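In Defense of the Bin

My town has decided that I own the wrong kind of box.

The new storage shop in Dimcombe opened in October, and by the time I got there the parking lot was full of people carrying out clear plastic drawers, stackable, with little tabs for labels. I went in for a lightbulb. They don't sell lightbulbs. They sell a system called Calado, which has 54 compartments and comes with a booklet on how to think about compartments.

I read the booklet standing up. Its position is that every object in a house has a home, and that an object without a home is a kind of orphan, and that I am to blame. It suggests I start with the toys. It says to sort by type, then by color, then by size, and to put the lids on.

I have sorted blocks by color. I did it one wet afternoon with great care and some pride, and the arrangement lasted until a child wanted to build something. Children do not build by color. They want a long one, and then they want another long one, and they will go through all your tidy drawers to find it, and what you have at the end is a pile with extra furniture.

So I would like to say a word for the bin. I mean the plain open kind, with sloping sides and no lid, big enough that you can throw things at it from a chair. Metal if you can get it. A metal bin tells the whole house that somebody is cleaning up, and it goes on telling them until the job is done.

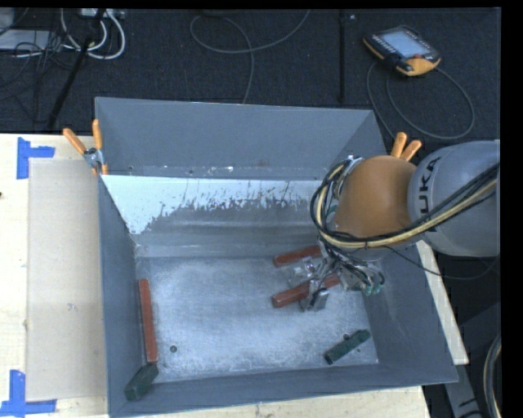
The great argument for an open bin is that you can see what is in it. Red blocks, green blocks, lying whichever way they please. Want a green one? Reach in. Compare this with the labeled drawer, where you must first read the label, then doubt it, then open it and find batteries.

The second argument is scuffs. A metal bin gets scratched and looks better for it, or at least no worse. Clear plastic looks its best in the store. After one winter in my house it takes on the look of an old shower door, and then I can't see the batteries either.

I'll admit the other side has points. You can't stack open bins when they're full. Small things sink. A friend who went over to the Ituvetti line (it has felt dividers, and costs more than my first car's tires) reports that she can now find her scissors in 3 seconds. I believe her. I have seen the scissors. She won't let anyone use them, in case they come back to the wrong slot.

And that is my real complaint. Once the drawers are perfect, taking anything out of them is vandalism. I have sat in living rooms in Dasbridge where the toys were so well filed that the children had gone outside to play with a hose.

The starter set was $157, before the labels. The full wall was over $800, installed. I stood there for a while doing the math on what I would be protecting, and came up with some blocks, a jump rope and half of a plastic farm.

I bought nothing. On the way home I stopped at the hardware store for the lightbulb, and they had a bin by the register, a bit dented, full of loose hinges. I asked if it was for sale. They said the hinges were.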